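Serra Intake Notes: README

Serra is a collection of short intake notes from people who visited a food allergy and diet counseling practice. It was prepared for people who build or test tools that read clinic notes, and also for dietitians who want to compare how food reactions are written down. Please read the full page before you use the files, because several fields do not mean what their names suggest.

What is in the collection

The collection has 902 notes. Each note was written at a first visit, before any treatment or diet plan was given. A note is usually one or two paragraphs. It tells which foods the person believes cause a reaction, how soon the reaction comes, and what the person already tried at home.

The notes are in English. Many of the clients speak another language at home, and the counselor wrote their words in English during the talk. For this reason the same food can have more than one name. Zucchini, courgette and "the long green squash" all appear, and we did not make them the same. If you need one name for each food, use the file foods_map, where we put our best match.

Files

notes_main: all 902 notes, one per row.
foods_map: names of foods as they were written, with a common name next to each.
reactions: the reactions mentioned in each note, linked by note number.
split: tells which notes are for training and which are for testing. The training part has 600 notes, and the other notes are for testing.
CHANGES: a list of corrections by version.

Fields in notes_main

note_id: a number with no meaning outside of this collection. It does not follow the order of the visits.
age_group: child, teen, adult or older adult. Exact age was removed.
text: the note itself.
foods: the foods that the person named as a problem. An empty field means that no food was named. It does not mean that the person has no reaction.
onset: minutes, hours, next day or unknown.
seen_doctor: yes, no or not asked. Please do not read "not asked" as "no". In the older notes this question was not yet on the form.
confidence: how sure the person was, from 1 to 4. The person chose this number, not the counselor.

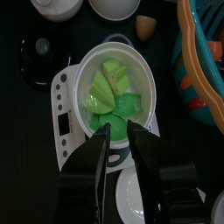 Toy food in a white bowl.

How the notes were collected

The first visit takes place in a quiet room and has two parts. In the first part the client speaks freely. In the second part the counselor goes through a paper form called the Humport form, which has 3 pages: meals, reactions, and medicines. The counselor types the note on the same day. With children, the parent answers most of the questions, but the counselor also asks the child directly which foods they like and which foods they avoid. The words of the child are in quotation marks inside the note.

All clients in the collection signed a paper that allows their note to be shared after names and places are removed. For children the parent signed. Clients who did not want to sign received the same visit at the same price.

How we removed personal details

Names, street names, schools, employers and phone numbers were replaced with a word in capital letters, for example NAME or SCHOOL. We did this first with a small program called Vurex and then by hand. Names of doctors were replaced also. Names of food brands were kept when they were important for the reaction, and removed when they were not. This decision was made by one reader, so it is not always consistent.

When a rare illness could show who the person is, we replaced it with OTHER CONDITION. If you find a detail that we missed, please write to us and do not copy it in a public place.

Labels

The fields foods and onset were filled by two readers who worked separately. When they did not agree, Zohreh Farahani read the note again and made the final choice. The most difficult field was onset. A client may say "right after lunch" and later in the same note "by the evening". In this case we took the first sign that the client described, even if it was a light one.

Reactions were written in the everyday words of the client. "Heavy stomach" and "bloating" are two separate entries, and you may wish to join them.

Known problems

Adults are the largest group, and older adults are few. Results for older adults should be read with care.

Milk, wheat and eggs are mentioned very often. Fish and seeds are mentioned much less, and a tool trained on these notes will probably do poorly on them.

The reactions are reported by the clients. They were not confirmed with a blood test, a skin test or a food challenge. You cannot use this collection to say how common an allergy is.

Some notes are very short, and a few have only one sentence. We left them in because real clinic notes are also like this.

What the collection should not be used for

Please do not use Serra to give advice to a patient, to decide on a diet for a child, or to decide if an insurance claim should be paid. A person with swelling of the face or trouble breathing after a meal needs emergency care, and no text tool should stand between that person and the doctor.

Versions

Version 4 is the current one. It corrects the onset field in notes where "next day" was entered by mistake, and it adds the file foods_map. Version 3 had the same notes but a different split, so please do not compare results between the two. The next correction is planned for February.

Use and contact

You may use the files for research and teaching. If you publish something, please name the collection and the version number. Selling the notes, or trying to find out who the clients are, is not allowed.

The files are kept by Skuvgate. Questions about the labels should go to Zohreh Farahani through the contact form on the Skuvgate site. Please put the note_id in your message if you write about one specific note.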